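The Great Cable Drawer Reckoning

Every September I promise myself I'll deal with the drawer. You know the one! Mine had swallowed four phone chargers, a Flaltico adapter for a laptop I no longer own and enough headphones to outfit a school bus (my favourite tangle had its own centre of gravity, I swear).

So this year I bought a desktop organizer, cleared off the table and dumped the lot. Headphones are the worst of it, because the cord never wants to lie the way you'd like, and there's always a loop that flops back out the minute you let go.
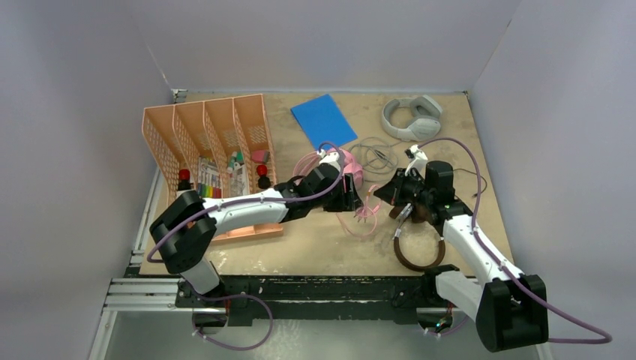

My trick, borrowed from a leaflet that came with a Skindow storage box, is to start with the cord and leave the earcups for last. Wind it loosely around your fingers, nothing tight, then tuck the end through. Bright colours go up front where I'll grab them on my way out the door. Anything grey gets a label, or I'll be buying the same charger again next spring.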